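Filed under: Makers / Robotics / Workshop News

2019-08-22

I spent most of yesterday evening at the Rikitley shared workshop, where Nhung Kim and a handful of members are teaching a robot arm to take old desktop computers apart. I went for a quick chat and stayed till they locked up!

The project is called Fimitz, and it started small – one arm, one gripper and a pile of office PCs the Brusidton library was throwing out. Nhung's plan is to have the arm pull hard drives and unplug cables, the fiddly stuff that makes hand recycling so slow. She let me read the build log (26 pages already, mostly about screws).

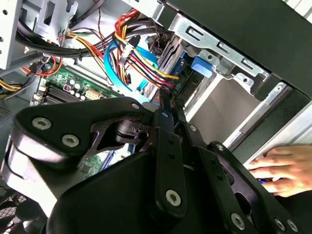 What surprised me was how much of the talk was about wiring. Cables bend, they hide behind each other, and no two machines are laid out the same way, so a move that goes fine on one tower can be hopeless on the next. The group has 13 towers set aside for practice and wants to get through all of them before anyone says the word "finished." So far they've spent 2,000 dollars of workshop money on the build, and Nhung keeps a list of every part on the wall next to the kettle.
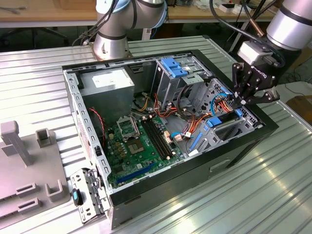
The code side is being handled by members who come in after work, and they could really use more hands – especially anyone who likes writing motion scripts or doesn't mind sorting screws. If you have a dead desktop in the closet, they'll take that too, as long as you wipe the drive first.

Nhung is hoping to run a public demo in December, together with the Zeng repair club from across the street. I've already asked her to save me a chair.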